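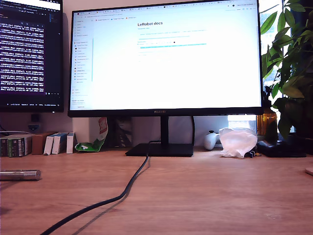
**Makance opens its full archive of home weather diaries to everyone**

FLADITZ, January 29, 2021 — Makance, the local history group based in Fladitz, has put its whole collection of handwritten weather diaries online, free to read and free to search. The collection holds 1,836 pages written by farmers, teachers, ferry pilots and one very patient postmaster, and any reader can now look up a date and see what the sky was doing over the valley.

"I grew up hearing about the big hailstorm, and then I opened a diary and there it was, in pencil, with the size of the stones compared to walnuts," said Tahmineh Ranjbar, who leads the project. "It gave me goosebumps! People wrote these notes after a long day of work, and they wrote them so well."

The diaries come from 19 households, most of them along the Wihongi road. Three of the families kept writing through more than one generation, so readers can follow the same orchard from one grandparent's handwriting to the next. Typed copies sit next to the scanned pages, and hard-to-read words are marked so that readers can suggest a better reading.

Searches work by date, by place and by plain words such as "frost," "fog" or "first swallows." Place names are kept as the writers spelled them — Gimia alone turns up in four spellings — and a short guide explains which is which.

Almost 400 pages also carry small drawings in the margins: clouds, flooded fences, a goose on a frozen pond. Ranjbar's team has gathered these into a gallery of their own, and teachers are welcome to print them for class.

"My favorite entry just says, 'Wind all day. Bread good,'" Ranjbar said. "I think about that one a lot."

Makance would love to hear from anyone with a weather diary at home, even a thin one or one with years missing. Books are scanned while the owner waits and go straight back home. The next scanning day is planned for May at the Fladitz reading room, with tea, and with time set aside for people who want to sit down and read aloud from their own.

**Press contact:** Tahmineh Ranjbar, Makance, Fladitz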